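Collecting and Collectors, Unit 4: Cataloging What You Have
Notes by Dwynwen Vaughan

Last week we asked why people collect. Now for the part I love most — the catalog! A shelf of 75 matchbox labels is a hobby, but write down where each one came from and you have something a stranger could use.

Our case is Hywel Phillips and his sugar packets. He started with a shoebox in a cafe in Lindska and now has 2240 of them, every one numbered in pencil on a card (never on the packet, please). Look at card 1059 in your reader. It gives place, date, condition and who he traded with, all in four lines.
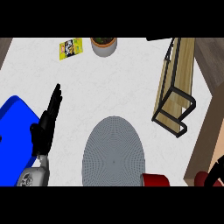
Notice too that he keeps his duplicates on a separate list. Iestyn Llewellyn, who collects bus tickets, mixes his in, and the two of them have argued about it for years. Both systems work, and I'd love to hear which one you'd pick!

Terms to know: accession number, provenance, swap list, run, gap.

For next time: choose 29 small things you own, any kind at all, and write a card for each. Bring the cards, leave the things at home. Read Yan, chapter 3, up to the section on storage.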